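공용 작업실 문구류·작업대 안전점검표 (코멘트 포함)
플로시멕(Flosimeck) 2층 공용 작업실 / 12월분 / 점검 주기 월 1회
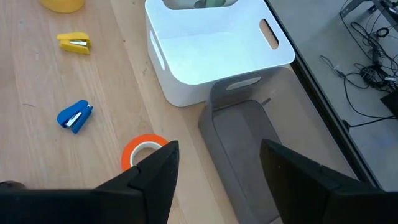
스테이플러는 심을 넣은 채로 보관해도 되나요?
심은 빼고 보관합니다. 뺀 심은 뚜껑 있는 통에 따로 모으고, 쓰는 사람이 그때그때 한 줄씩 넣어 씁니다.

표기: 양호 / 주의 / 조치 / 해당없음
주의는 다음 달까지 지켜봄. 조치는 이번 주 안에. 코멘트는 짧게, 읽을 수 있게.

1. 작업대 상판

1-1 상판 가시, 갈라짐
결과: 주의
코멘트: 창가 쪽 모서리 손으로 쓸어보니 까슬함. 사포 한번 밀면 될 듯. 옹이 있는 자리는 만져서 걸리는 것 없음. 옹이는 하자 아님, 지난달에 조치로 적혀 있던데 지움.

1-2 판 이음매 벌어짐
결과: 양호
코멘트: 명함 안 들어감. 난방 시작하면 벌어질 수 있으니 1월에 다시. 벌어지면 심 부스러기가 끼어서 손톱 밑 찔림.

1-3 상판 얼룩, 끈적임
결과: 주의
코멘트: 테이프 뗀 자국 남은 데 있음. 스티커 제거제 쓰지 말것, 나무색 변함. 미지근한 물수건으로 먼저. 안되면 지우개.

1-4 다리 흔들림, 나사 풀림
결과: 조치
코멘트: 복도쪽 다리 나사 헐거움. 육각렌치로 조임. 조였는데 한 바퀴 더 돌아감... 구멍이 헐은 것 같음. 나사 긴 걸로 교체 요청 넣음.

1-5 작업대 위 음료
결과: 주의
코멘트: 컵 자국. 음료는 선반 쪽에서. 안내문 떨어져 있어서 다시 붙임.

2. 미니 스테이플러

2-1 본체 깨짐, 플라스틱 날카로운 면
결과: 양호
코멘트: 노랑, 파랑 둘 다 겉면 이상없음. 손가락으로 테두리 돌려 확인함.

2-2 스프링, 벌어짐 복원
결과: 주의
코멘트: 노란색이 파란색보다 뻑뻑함. 누르고 나서 올라오는 게 느림. 쓸 수는 있음. 다음달에도 그러면 폐기. 기름칠 금지, 종이에 다 묻음.

2-3 심 걸림
결과: 조치 후 양호
코멘트: 파란색 앞쪽에 심 하나 꺾여서 박혀 있었음. 핀셋으로 뺌. 손톱으로 빼지 말것!! 작년에 이걸로 밴드 제일 많이 나감.

2-4 금속부 녹
결과: 양호
코멘트: 녹 없음. 싱크대 옆에 두지만 않으면 괜찮음.

2-5 시험 타공
결과: 양호
코멘트: 복사지 2장으로 시험. 둘 다 끝이 제대로 접힘. 미니는 두꺼운 거 찍지 말것. 쇼핑백이나 골판지는 서랍에 있는 큰 거 씀.

2-6 보관 위치
결과: 주의
코멘트: 쓰고 나면 바구니로. 작업대에 그냥 두고 가는 경우 많음. 종이 밑에 깔려서 팔꿈치로 누르게 됨.

3. 테이프류

3-1 롤 상태, 가장자리 먼지
결과: 양호
코멘트: 주황색 롤 옆면 깨끗. 눕혀서 보관해도 되는데 접착면 쪽에 먼지 붙으니까 통에 넣는 게 나음.

3-2 끝 접어두기
결과: 조치
코멘트: 끝이 안 접혀 있으면 다음 사람이 칼로 긁어서 찾음. 칼로 긁다가 미끄러짐. 끝은 손가락 한마디 접어둘 것. 이거 매달 적는데 매달 안됨.

3-3 커터 달린 디스펜서 날
결과: 주의
코멘트: 서랍 속 디스펜서 한 개 날 덮개 없음. 임시로 두꺼운 종이 접어서 씌움. 너델(Nudel) 제품은 덮개만 따로 안 판다고 함. 통째로 교체할지 문의중.

3-4 바닥 표시용으로 쓴 테이프
결과: 양호
코멘트: 들뜬 곳 없음. 문턱 앞만 새로 붙임. 거기가 제일 빨리 닳음.

4. 플라스틱 바구니

4-1 금 감, 테두리 날카로움
결과: 양호
코멘트: 흰색 바구니 손잡이 구멍 안쪽까지 만져봄. 걸리는 것 없음. 구멍 가장자리가 제일 먼저 금 가니까 거기부터 볼것.

4-2 바닥에 심 부스러기
결과: 조치 후 양호
코멘트: 털어보니 나옴. 꼭 뒤집어서 종이 위에 털기. 손 넣어서 긁어내지 말것. 털어낸 건 빈 심 통으로, 일반쓰레기봉투에 바로 넣으면 봉투 뚫림.

4-3 과적
결과: 양호
코멘트: 테두리 위로 올라오게 담지 않기. 손잡이로 들 때 가위가 제일 먼저 떨어짐.

4-4 겹쳐 쌓기
결과: 주의
코멘트: 빈 바구니만 겹침. 물건 든 상태로 겹쳐놓은 것 있어서 내려놓음. 셰지(Shezi) 선반 기준으로 맨 윗칸에는 바구니 금지.

4-5 라벨
결과: 조치
코멘트: 라벨 또 떨어짐. 손 닿는 면 말고 옆면에 붙이기. 새로 뽑아 놓음, 붙이는 건 다음 당번이.

5. 칼, 가위, 기타 날붙이

5-1 개수 대조
결과: 양호
코멘트: 대장과 맞음. 대장에는 가위 18로 되어 있음. 왼손용은 손잡이에 끈 묶인 것.

5-2 커터칼 날 잠금
결과: 조치
코멘트: 잠금 안되는 것 하나 나옴. 쓰지 말라고 적어서 따로 뺐음. 버릴때 날은 끝까지 빼서 폐날통.

5-3 폐날통
결과: 주의
코멘트: 반 넘게 참. 가득 차기 전에 교체. 오스텍스(Ostex) 쪽 수거는 일요일 빼고 다 된다고 하니 전화 한 통이면 됨.

5-4 송곳, 펀치
결과: 양호
코멘트: 송곳 코르크 다 끼워져 있음. 펀치 받침통 비움.

6. 통로, 바닥, 조명

6-1 통로 폭
결과: 주의
코멘트: 줄자로 63cm 나옴. 의자 넣으면 넓어짐. 의자를 안 넣고 가는게 문제. 박스도 하나 나와 있어서 치움.

6-2 바닥에 떨어진 심
결과: 조치 후 양호
코멘트: 자석봉으로 훑음. 생각보다 많이 붙어 나옴. 실내화 신고 다니는 곳이라 이건 매번 해야 함. 자석봉은 문 뒤.

6-3 멀티탭
결과: 양호
코멘트: 먼지 닦음. 작업대 위로 올려놓지 않기. 글루건은 쓰고 바로 뽑기.

6-4 조명
결과: 주의
코멘트: 안쪽 등 하나 깜박임. 심이나 날 떨어진 거 안 보이니까 빨리 교체. 신청은 했음.

7. 구급함

7-1 밴드
결과: 조치
코멘트: 거의 20장 남음. 적은 건 아닌데 작은 것만 남음. 손가락용 긴 것 보충.

7-2 소독약 유효기간
결과: 양호
코멘트: 내년 여름까지. 소독솜은 뜯은 거 말라 있어서 버림.

7-3 핀셋
결과: 주의
코멘트: 심 뺄 때 구급함 핀셋을 쓰고 있음. 작업용 핀셋 따로 하나 놓아주세요. 구급함 건 구급함에만.

7-4 위치 표시
결과: 양호
코멘트: 문 열자마자 보임. 앞에 물건 쌓지 말것.

8. 마감 정리 (당번용, 퇴실 전)

작업대 위 물건 전부 바구니로. 스테이플러, 테이프 포함
스테이플러는 심 뺐는지 한번 열어보기
가위는 날 아래로
상판 마른걸레 먼저, 그다음 물걸레
의자 넣기
자석봉
글루건, 멀티탭 스위치
등 끄기 전에 바닥 한 번 더 보기

지난달 지적사항 처리

작업대 모서리 보호대: 붙임. 한쪽 벌써 들림. 양면테이프 말고 나사식으로 바꿔야할 듯
빈 심 통 뚜껑 없음: 새 통으로 교체 완료
선반 맨 윗칸 무거운 상자: 내림. 내린 상자가 지금 통로에 나와 있던 그 박스임. 자리 정해야 함
큰 스테이플러 손잡이 고무 벗겨짐: 아직. 부품 기다리는 중
쓰레기통 페달: 고침

이번달 조치 요청 모음

복도쪽 다리 나사 긴 것으로
잠금 안되는 커터칼 폐기, 대장에서 빼기
디스펜서 날 덮개 또는 교체
바구니 라벨 붙이기
긴 밴드, 작업용 핀셋
안쪽 등

전체 의견
크게 위험한 건 다리 나사랑 커터칼 정도. 나머지는 다 정리 문제임. 스테이플러 새로 사달라는 의견 있었는데 파란색은 멀쩡하고 노란색만 한달 더 봄. 사게 되면 심 규격 같은 걸로, 규격 섞이면 또 걸림. 점검표 칸이 좁아서 뒷장에 이어 적은 것 있으니 같이 봐주세요. 다음 점검때는 이음매부터.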